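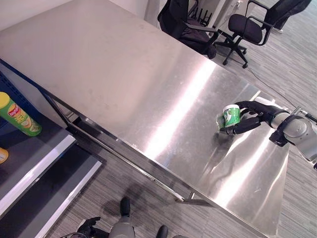
Lendix Grasp Planner: Frequently Asked Questions

Last updated January 11, 2023

General

What does the Lendix Grasp Planner do?
The planner receives a depth image and a target label, proposes a set of hand poses, and passes the best reachable pose to the arm controller. It does not move the arm itself. Motion remains the responsibility of the controller supplied with your robot.

Who maintains the software?
Lendix is maintained by the manipulation software group at Pramero. Oleksandra Onyshchenko is responsible for the planner and Cornel Filip for the perception modules. Questions about licensing should be sent to Safta Munteanu.

Perception

Does the planner work over polished metal surfaces?
Yes, with the reflection filter enabled. Bare steel tabletops return bright bands under ceiling lights and a faint mirrored copy of any object held or placed close to the surface. Without the filter, the detector may report that copy as a second object below the table plane. Set the table height first; the filter discards detections beneath it.

Why does the detector lose an object once the hand has closed on it?
The fingers hide part of the label. From release 4 onward, the tracker keeps the last confident pose and attaches it to the hand until the object is visible again. Users of earlier releases should upgrade.

Can objects with text in other languages be used?
Yes. The detector matches shape and color and does not read text. The standard object library contains 277 household and grocery items, including canisters and small lidded containers. Instructions for adding an item are in the Library Guide.

Planning and control

How many candidate grasps are computed?
The default is 16 per request. Raising this value improves results on crowded shelves but lengthens planning time.

Must shelving and chairs be entered by hand?
Fixed shelving should be entered as a collision model. Chairs and other furniture that may be moved are picked up by the live obstacle map -- they should not be added to the fixed model, as outdated entries will block valid paths.

Does the planner account for the robot's own body and cables?
The body is taken from the robot description file. Cables are not modeled. Sites should define a keep-out zone wherever a cable runs near the arm.

Support

How long are logs kept?
Logs are kept for up to nine days and then deleted. Please export any session you intend to report.

How is a fault reported?
Submit the exported log through the Jindard ticket desk, together with the release number and the name of the hand in use. Wenceslao Ponce assigns tickets each working morning.

When is the next release planned?
The next release is scheduled for March. It will add support for two-handed transfers.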